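4. Working safely and consistently during a pick-up session

This section covers the rules for two-handed clean-up tasks done with the hand-held grippers in ordinary rooms. Read section 3 (charging and pairing) first. The rules apply to every operator on the Clodham sites, including people who have already worked with the older Drerkness tools.

4.1 Before you start

1. Check that both grippers carry the same kit number. Do not mix a left tool from one kit with a right tool from another. The jaw travel is set per pair.

2. Open and close each gripper fully five times. The jaws should meet at the tips without scraping. If they scrape, stop and see 7.2.

3. Look at the finger pads. A pad that is lifting at a corner must be replaced before the session. Do not glue it.

4. Route the cables behind your forearms and away from the work surface. Leave enough slack to reach the far side of the surface with either arm.

5. Take out anything that should not be handled: glass, medicine, blades, batteries, food that has been opened, and papers that show a person's name or address.

Note: Soft surfaces such as beds and sofas are allowed. Press down as little as you can. Pads that are pushed into a quilt will pick up lint and lose grip.

4.2 Setting out the items

Litter tasks use light items only. Crumpled paper, empty wrappers and snack bags are all fine. Spread them so that some can be picked up cleanly and some are touching or partly covered. Do not line them up. A pile that is too neat gives you the same grasp again and again, and Vesna Vidmar's team will reject the session at review.

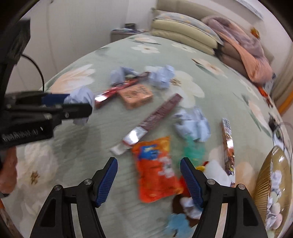 Keep items that belong in the room separate in your mind from items that are trash. Small toys, decorations and boxes with something in them stay unless the task card says otherwise. If you are not sure which group an item is in, decide before you start and write it on the card. Do not change your mind halfway through.

4.3 Picking up

1. Start with both grippers open and in view. Hold still for two seconds.

2. Approach the item from above or from the side, with the jaws open wider than the item.

3. Close until the item is held, then stop squeezing. Paper balls need very little force. Foil wrappers slide, so take them across the narrow part.

4. Lift clear of the surface before you move sideways. Dragging an item counts as a failed pick.

5. Carry it to the container and open the jaws fully. Do not shake the item off.

6. If you drop something, leave it where it landed and pick it up again from there. Do not use your fingers.

One gripper may hold an item while the other gets ready for the next. Both may not reach for the same item unless the card calls for a handover.

CAUTION: Keep the jaws away from curtains, loose threads and hanging cords. If a jaw catches, release the trigger first, then free the fabric by hand. Pulling back with the jaw closed has torn fabric and bent one finger mount — report either on form 399.

CAUTION: Keep pets and children out of the room until both tools are back in the case.

4.4 Stopping and logging

A session ends when the surface is clear of trash or after 19 minutes, whichever comes first. Rest your wrists before the next one. Log every session, including the bad ones, with the kit number, the room, and any rule you had to break. Boris Stoyanova keeps the master log. Arben Radulović signs off on pad changes.

Questions about this section go to the Clodham desk, extension 2459.

4.5 Cleaning the pads

Wipe the pads with a dry lint-free cloth after each session on fabric. Once a week, use a cloth dampened with water and let the pads air dry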